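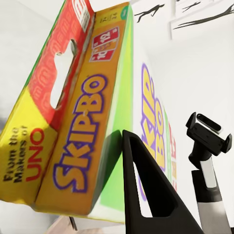

换手指这件事我拖了很久。双臂工作站的仿真版本从七月跑到现在,一直用的是默认的平行夹爪,夹方盒子没问题,一碰到圆的或者薄的就开始滑。后来同事 Armindo Mendes 把他在 Dodon 项目里用的那套三角镂空软指模型发给我,我花了两个晚上才装好,其中一大半时间是在跟坐标系较劲。趁还记得,把步骤写下来,下次重装我自己也要看。

先说我的环境:仿真场景的工程叫 Leltdale,控制脚本放在另一个仓库 Votstead 里,两边各有一份夹爪参数。对,两份,这是历史遗留问题,后面会说到它怎么坑了我。

第一步,备份。把原来的夹爪描述文件整个复制一份,连网格文件夹一起。我第一次偷懒只复制了描述文件,结果新网格把同名的旧网格覆盖了,回退的时候左手是旧关节配新手指,张开的样子像只螃蟹……

第二步,导入网格,检查单位。建模软件导出的是毫米,仿真里用的是米,所以缩放要除以 1000。如果一加载就看见一大片黑色糊住整个窗口,别慌,十有八九就是这里忘了改。三个轴都要改,我有一次只改了两个,手指变成了一根长得离谱的黑杆子。

第三步,对原点。手指网格的原点要放在和指座连接的那个面的中心,不要放在指尖。Armindo 给的文件原点在指尖,他那边的脚本是按指尖算的,我这边按安装面算,直接用的话手指会整根缩进腕部里去。在建模软件里挪好再导出最省事,在描述文件里写偏移也行,只是视觉网格和碰撞网格都要写,漏掉一个的话看起来是对的,夹东西的时候却隔空就碰上了。

第四步,做碰撞体,这一步最磨人!三角形中间是镂空的,直接拿来生成凸包,洞就被填平了。对普通抓取来说填平了也能用,可是我想让指面稍微有点顺应的效果,所以把每根手指拆成几段小凸块,顺着两条边摆,中间用带弹簧的关节连起来。刚度我从 200 开始试,太硬,和原来的刚性手指没什么差别,降到 137 之后手感才像样。这个数只对我的模型有用,你们别照抄,从高往低慢慢调就好。

调刚度的时候建议把摩擦系数先固定住,不要两个一起动。我一开始两个滑块轮着拉,拉到半夜也说不清到底是哪个起了作用。

第五步,左右镜像。右手不能简单地把左手的网格缩放写成负数,有些物理引擎会把法线翻过去,表现就是物体被“吸”进手指里,然后嗖地弹飞。老老实实在建模软件里镜像一次,重新计算法线,另存一个文件。
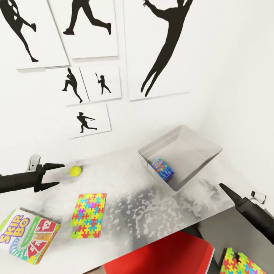
第六步,改行程。新手指比旧的宽,完全闭合时两个指尖会互相穿进去一点,要把闭合位置往外收。张开的上限也要重新量,我的办法很土:让一只手慢慢张到最大,看有没有哪一段碰撞体碰到腕部,碰到了就往回退一点。两只手都做一遍,别以为左边没事右边就没事。

改完记得两个仓库都要同步。我就是只改了 Leltdale 里的上限,Votstead 的脚本还在按老数值发指令,夹爪每次张到头都抖,抖得我以为是阻尼没调好,白查了一个晚上。现在我在启动脚本里加了一行比对,两边数值不一致就直接报错退出。

第七步,试抓。不要一上来就跑完整任务。我习惯先从有棱有角的纸盒开始,再换球,最后才是扁平的卡片。盒子主要看接触点稳不稳,球看指面会不会跟着弯,卡片最难,指尖得贴着桌面走,高度差一点点就会戳进桌子里。每样东西跑 100 次,位置随机,失败的那几次把录像单独存出来看,比盯着成功率有用多了。

还有几个零碎的地方:

接触点闪烁:多半是时间步长太大,先减半试试,别急着改摩擦。

手指在空中自己晃:小凸块之间发生了自碰撞,把相邻两段的碰撞检测关掉。

腕部相机的视野被挡:新手指比旧的宽,相机的俯仰角要重新调。这个我写在 Baptista 那篇标定笔记里了,这里不重复。

仿真变慢:碰撞块拆得太碎了。我一开始拆得特别细,慢得没法用,后来合并掉一半,效果看不出区别。

装完以后把整个夹爪文件夹打个标签再提交,提交说明里写清楚刚度、行程和网格版本。我这次的标签是 2020-12-15,真机那边的软指还在等零件,到了再补一篇。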